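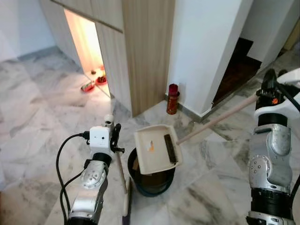 **Cadi Parry**

Floor care is among the oldest household routines, and October finds it back in favor. At Craddock, a residence of 52 apartments, hallways are swept by hand each morning in almost 30 minutes.

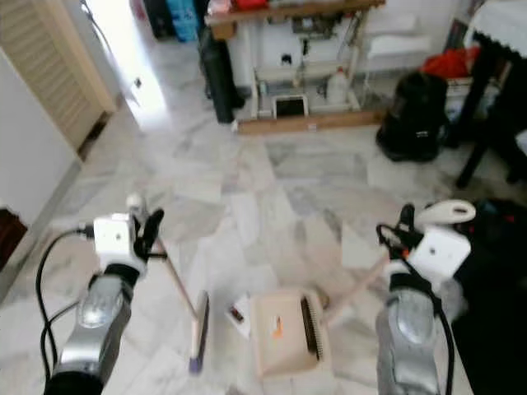
Long handles have changed the work more than any cleaning product. They spare the back – a benefit older residents value. A pan with a strip of teeth along one side, like the beige one on the marble-patterned floor, also gives the bristles something to be combed against.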